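Ticket: Heating drops out every evening, Lovik boiler, Flotmont flats
Status: open
Opened by: Finlay Moffat
Opened: Saturday, May 6, 2023

Hello again, me with the boiler. I said on the phone I'd write everything down as I went, so sorry if this rambles a bit!

The short version: the heating comes on fine in the morning, the radiators get properly hot, and then in the evening it runs for a while and goes off. The Kollix thermostat in the hall still shows the little flame, so it clearly thinks the boiler's going. The boiler thinks otherwise. Hot water at the taps is fine all day long.

What I've tried so far:

Pressure. It was sitting low on the gauge, so I topped it up with the filling loop under the boiler (and closed both taps after, I did check). Same thing that evening, and the needle hasn't moved.

Bled the radiators. Got a bit of a hiss out of the bedroom one and nothing from the rest. No change.

New batteries in the thermostat. I was so sure this was it. It lasted one evening, then back to normal, meaning broken.

Schedule. Went through it twice with the manual open on my knee. Evening block is there, set above room temperature, no holiday mode.

Moved the thermostat from the hall to the kitchen shelf. Now this was interesting: heating stayed on all evening! Put it back in the hall the next day and off it went again. The receiver is in the kitchen cupboard next to the boiler, so I'm wondering about signal. But then why are the mornings all right?

Only other thing I can think of is that the Partington router got moved to the hall shelf not long ago, right beside the thermostat. We do all our streaming in the evening. Could that be it, or am I clutching at straws?

Fault code on the boiler: none. Reset button: pressed more than I'd like to admit.

Attached:
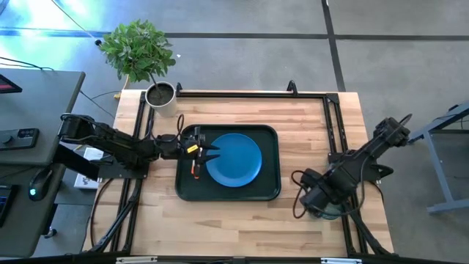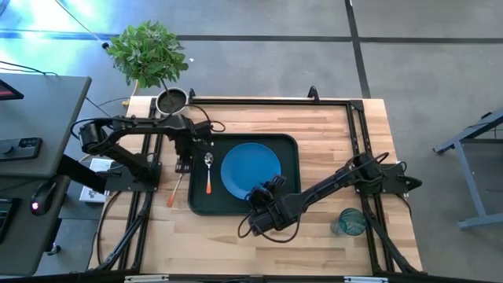

Reply from Kanako Iwasaki

Hi Finlay, you're not clutching at straws at all. A router right up against a wireless thermostat can drown out its signal when it's busy, and the flame on the display only means the thermostat has asked for heat, so it won't tell you whether the receiver heard. Please leave the thermostat where it is and move the router to the other end of the hall, then give it two evenings. If it still drops out, look at the light on the receiver when the heating goes off and tell me whether it's green or red. I'll keep the ticket open until I hear from you.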